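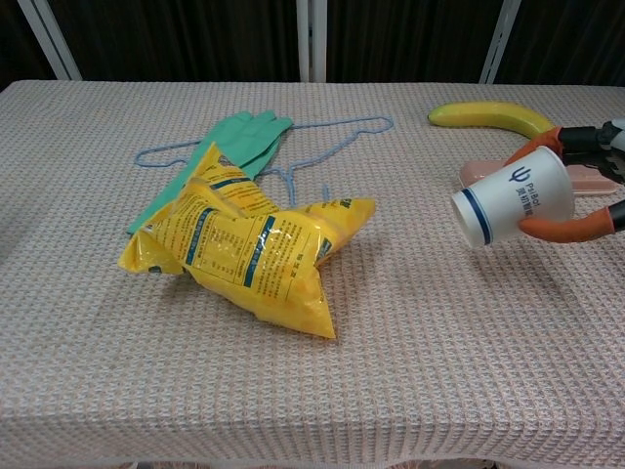

yellow bag, green glove, blue hanger on the waffle cloth. paper cup held just above it

Irkatville Town Board > Home & Yard > Trash and Recycling
Thread: which bin for these four??

tablecloth_tess
Sep 1, 2019
Posts: 344

Quick one, pickup is tomorrow and I'm doing the hall closet and the kitchen in the same afternoon, bad idea. Got it down to the stuff I can't place. Four things:

- plastic bag, the yellow one
- rubber glove, green, just the one
- fuzzy hanger, light blue
- paper cup

New Ginham sheet on the fridge says "plastics and paper, clean". Thats it. No drawing, no list. So is everything but the glove blue bin? Husband says all four. I say one, maybe. Truck comes early on our side of town so answers tonight pls

rowdyporch
Paper cup blue bin. Rest trash. Done.

mkl_88
Nope on the cup. Paper cups usually have a thin plastic lining so they hold liquid. Ginham dropped them from the list in August, my sister's street got the orange tags for it. Trash.

rowdyporch
They took mine last week

mkl_88
They took your bin last week. Doesn't mean they recycled whats in it

rowdyporch
ok well the truck didnt complain

Gus on Alder
Bag is trash. Any crinkly food type bag. Doesn't matter that it's plastic, the film gets wound up in the sorting line and they have to stop and cut it out. Same for bread bags, produce bags, all of it. No bags in the blue bin ever. Don't bag your recycling either while I'm at it, half my block does.

tablecloth_tess
It's printed all over, blue writing and the little panel of tiny print. Figured there'd be a recycling number somewhere in there, haven't found one. Got my reading glasses and everything

Gus on Alder
Number wouldn't help you. Number says what its made of, not if they want it.

fernwhistle
Polat has a box for bags by the cart return. Grocery bags, bread bags, the plastic around paper towels. You could try there

Gus on Alder
Shiny snack bags no. Box is for stretchy film. If you can pull it and it stretches, ok. If it crackles and has a shine, no.

tablecloth_tess
Shiny. Trash then. Squash it flat first? It's all puffed up, takes up more room than you'd think

Gus on Alder
Squash it yeah

nesrin_g
Nesrin Gezer here, I do phones for the transfer station at Zerkico Road, off the clock so don't hold me to every word of this.

Bag: trash.
Glove: trash. We get a lot of gloves. People see rubber and think tires, tires get recycled, so why not. Different thing.
Cup: trash for curbside. mkl is right about the August change. There's a new sheet coming with drawings on it, I keep hearing.
Hanger: trash if its broken, otherwise please don't throw it out!! Any shop with a donation rack will take them. We get whole garbage bags of good hangers, and they are awful in the machinery, the hooks grab everything.

The sheet on your fridge is the short version. The long one is at the counter, 8 pages, ask for it.

tablecloth_tess
8 pages!! for trash

hanger's fine, not broken. I just went off the fuzzy ones. Shirts don't slip but you can't get a sweater off either without a fight. And the blue looks silly next to the wood ones

fernwhistle
Wait what. Fuzzy ones are the best hangers. You get twice as many shirts in

mkl_88
Disagree. Fuzz comes off on dark stuff when they get old. I had 13 of the black ones and every collar had a line of lint on it. Back to plain plastic

fernwhistle
Then you hung them up damp. Never put wet clothes on those

mkl_88
I did not hang them up damp

fernwhistle
sounds damp

rowdyporch
Wire from the cleaners. Free. Next question

Gus on Alder
Wire leaves points in the shoulders, you walk around with little horns all day

tablecloth_tess
OK OK. hanger goes to the donation rack, can whoever lives by the library tell me if theirs is open Monday? Or is it closed, holiday

fernwhistle
Closed Monday for Labor Day. Open the day after. Also is pickup even tomorrow then??

mkl_88
oh good point

nesrin_g
Holiday week everything moves back a day. No pickup tomorrow anywhere in Irkatville. Please keep bins in till tomorrow night, we get calls about raccoons.

tablecloth_tess
Well now I have a whole extra day and a half, could have skipped the rush. Closet is all over the bedroom floor

rowdyporch
Nobody answered the glove properly. I keep single gloves. Left one always goes first on me, right thumb never. Turn a right one inside out and you have a left. Been doing it since 2000

Gus on Alder
The inside is different though, the ones with fuzzy lining you end up with lining on the outside

rowdyporch
Works for scrubbing a grill. Dont need it pretty

fernwhistle
Cut the cuff into rings! Best rubber bands there are. I have them on the rice, the brown sugar, the trash can so the bag doesn't slide in. One long cuff makes a good handful. Fingers cut into smaller ones for pens and seed packets. Use good scissors and go slow, if you nick the edge it'll tear there

tablecloth_tess
Oh I like that. Cuff's a decent length on this one. Trying it tonight

mkl_88
Check it's not sticky first. Old rubber gets tacky and then you've got that on your brown sugar bag

tablecloth_tess
Not sticky. Feels normal

dottie_b
What is that cloth, is that a towel or a tablecloth? Been looking for waffle weave in that pinky beige for ages, everything is white or gray

tablecloth_tess
Sold as a throw, it's on the table cause it was long enough to hang over the front. Washes fine but it shrinks, buy a size up. Mine lost a good bit off the length first wash

dottie_b
Cold or warm?

tablecloth_tess
Warm. My fault prob. Cold since then and it's held

dottie_b
Does it snag? I have cats

tablecloth_tess
No cats here so couldn't tell you. Rings have caught in it. Crumbs get down in the little squares too, you have to take it outside and shake it

fernwhistle
Waffle plus cats is a no from me. Had a robe. Had.

rowdyporch
Back on the cup, one last thing. Start seeds in it. Poke a hole in the bottom, fill it, done. THEN trash it

mkl_88
It's September

rowdyporch
Lettuce. Fall lettuce. Kale. Some of us eat in October

Gus on Alder
He's right on the lettuce. Put it in by the end of this week tho or forget it

tablecloth_tess
OK final list for anyone searching this later

bag - trash, squashed
glove - cut up for bands, leftover bits trash
hanger - donation rack, the day after the holiday
cup - seeds if I have any, otherwise trash

So nothing in the blue bin. Zero. Husband is reading this over my shoulder and says the sheet is wrong and he's going to call Ginham

nesrin_g
Ginham phones are closed tomorrow too. Tell him to bring the sheet by the counter and I'll write the rest on the back for him.

mkl_88
Can you scan the long one and put it up here? All 8 pages

nesrin_g
I'll ask. Scanner's been down since the middle of August so might be phone pics

mkl_88
phone pics fine

fernwhistle
tess how many bands did you get

tablecloth_tess
Five before the scissors slipped. Two are kind of wavy. On the rice now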